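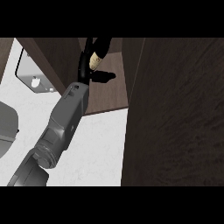

gray arm, dark bottle, brown cabinet

School costume parade vs "character day" - anyone else's school switching?

tansyandfour
Posted Nov 17, 2021
So our elementary just sent the survey home for next year. They want to drop the Halloween parade and do a "book character day" in January instead. Same idea supposedly, kids dress up, walk around the gym, parents stand along the wall. But no masks, no fake blood, nothing with a weapon, and it has to be from a book you can bring along.

I have 2 kids there. One is thrilled (Frog and Toad forever). The other has been a vampire bat three years running and is taking it pretty hard. Survey is due before Thanksgiving and I don't know how to vote. What did your schools do? Did anybody go back after trying it?

pennywhistle_k
We did the switch. It's fine. Kids forgot about it by the second year. The hard part is January. Every thin polyester costume gets worn over a sweatshirt and every kid looks like a stuffed pillow.

Dorrit_M
Voting no on ours. They still get the day, I know, I know. But Halloween is the one thing they look forward to all fall and now it's a reading assignment. My son hates reading. Making him dress up as reading won't help.

hemlockhill
Dorrit same. Also who has a book costume lying around. I buy ONE costume a year, it's on sale by mid October, it gets worn to school and then that night and then it's pajamas. Now I'm supposed to come up with a second one right after Christmas?

pennywhistle_k
You don't have to buy anything. Striped shirt. Red cape. Done. Ours had a kid come in a plain yellow raincoat and everybody got it.

Dorrit_M
A plain yellow raincoat is 50 dollars if you don't already own one

pennywhistle_k
Then don't do the raincoat?

gus_in_the_annex
Teacher here, 2nd grade, not your district. I'll say the thing from our side. Parade day is a lost day. Half the class can't sit down in what they're wearing. I spend the afternoon taping wings. There's always a couple of kids who don't celebrate and they get sent to the library with a coloring sheet, and they notice. Character day they all stay. That was what did it for me, not the candy or the masks.

tansyandfour
Gus thank you, I hadn't thought about the library kids. My daughter's best friend is one of them I think. She's always "out sick" that day.

hemlockhill
OK that's a fair point. I still don't see why it can't be in October though. Book day, October, wear your Halloween costume if it's in a book. Vampires are in books! Bats are in a LOT of books

gus_in_the_annex
We tried that. It was Halloween with a book in your hand. Families who opted out before opted out again.

Myung-ja Lim
I was room parent both before and after our school changed over. Few things I'd want to know before voting.

Ask who decides if a costume counts. Ours didn't say and it came down to whoever was at the front door. One child was sent to change out of a knight costume because of the shield. Just the shield! Her mother was on the phone to the office before lunch.

Ask about comics and game guides. Technically books. You will get forty of the same video game guy.

Ask if there's a box of spares. We keep one at school, mostly vests, hats and aprons that people donate, and it gets used every year. Nobody has to ask for it, it just sits open by the coat hooks in the morning.

As for the bat, there is a very good picture book about a bat who falls into a bird's nest. He could wear exactly what he has. Minus fangs, probably.

tansyandfour
Myung-ja the bat book!! We own it. It's under his bed somewhere. Why didn't I think of that. He's going to argue about the fangs but I'll take it

Dorrit_M
so the kid wears the same costume in January to the same gym. What did anyone gain

Myung-ja Lim
The children who used to stay home are in the gym too. I think that's worth it. You may not and that's OK, it's a survey.

marigold_uncle
Wandering in from the sewing board. If you do end up needing a second costume don't buy, swap. Our neighborhood did a table in somebody's driveway first weekend of November, everybody brought what got outgrown. I came home with a bear suit and a very nice pirate coat for nothing. Cut the skull patch off the coat and he's any sea captain you like.

hemlockhill
marigold how do you get the glitter off. asking because I have a mermaid tail thats shedding on everything I own including the dog

marigold_uncle
You don't. Put it in a pillowcase, tie it shut, give it to someone you don't like.

Lint roller gets almost 50 percent of it if you want a real answer. Then hairspray on what's left so it stays put. Outside. Do the hairspray outside.

pennywhistle_k
Hairspray near a kid's costume, with jack o lanterns around? Please don't. That stuff is flammable.

marigold_uncle
For January, in a gym. But yes ok, fair. Skip it if there's any candles going. Or just skip it, a mermaid can shed.

Dorrit_M
I filled ours out last night. Voted to keep the parade, and then in the comments box I asked for the spares box either way. Also said somebody should sit with the library kids and do somehting better than a coloring sheet. So I'm not a total monster.

gus_in_the_annex
Good comment. They do read the box, at least ours do.

tansyandfour
Ok update. Found the book (behind the bed not under). Read it with him at bedtime, he wants to be the bat but hanging upside down the whole time. Explained the gym. He's thinking it over. I'm leaning yes on the switch but with October written in really big, will take the form in tomorow.

hemlockhill
write it big for me too. ours isn't due till after break and I'm stealing your wording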